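Ticket 675 – Audio drops out during playback of class music
Product: Pudik player, studio license
Opened by: Ayten Duman, Adugna Dance School
Assigned to: Miklós Juhász
Status: Solved, waiting for confirmation

Ayten Duman wrote:
We teach classical and folk dance to children and adults. For the solo recital in February we play recorded drumming and vocals, with the tempo slowed to suit the younger students. When I slow a track, the sound disappears for a moment and comes back one beat late. For a dancer this is very bad, as the foot must land with the drum. The longest piece, an opening dance in a cycle of five beats, fails every time at 218 seconds. At normal speed I hear no problem.

I already did these things: I restarted the laptop, I changed the audio cable, and I copied the file again from the disk of our teacher, Wubit Gebru.

Miklós Juhász wrote:
Thank you for the clear report. Please tell me which output you use, and whether the file is on the laptop or on a network folder. Please also try the same track with headphones.

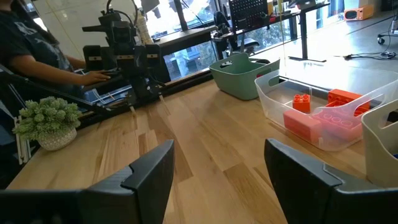 Ayten Duman wrote:
The output is the Clutberg sound box, connected by USB. The file is on the laptop itself. With headphones the drop is still there, at the same place, so I think the speakers are innocent. I tested on a table with a striped light wooden top, like the one in the photo, and also on the studio floor, and it made no difference. Kidus Tsegaye, who dances the piece, marked the steps while I listened, and he lost the beat at the same point as I did.

Miklós Juhász wrote:
Then we can leave the sound box alone. I suspect the tempo cache. When a track was slowed in an older version, Pudik keeps the old slowed copy and does not always build it again after an update. Please follow these steps.

Step 1. Close Pudik completely, also from the tray.

Step 2. Open Settings – Storage and delete the tempo cache. Your cue points are saved in another place and will stay.

Step 3. Set the buffer to the "Long" option. Start the track from the beginning and let it play to the end once.
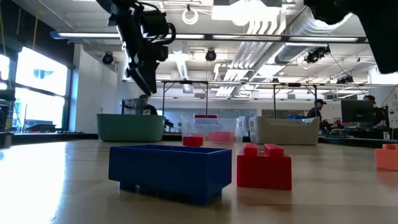

Step 4. Save the slowed version as a new file and use this file for rehearsal.

Ayten Duman wrote:
One correction for your steps: if Pudik is closed, I cannot open its settings. I opened it again without loading a track, and then I deleted the cache. After this the opening dance played to the end with no drop. The second piece, which Abrehet Belay will dance, is also good. I will test again on Tuesday at the full rehearsal, with the Feltora speakers in the hall.

Miklós Juhász wrote:
You are right, the first step should say to close and then reopen with no track. I have changed it in our notes. I leave the ticket open until after your rehearsal.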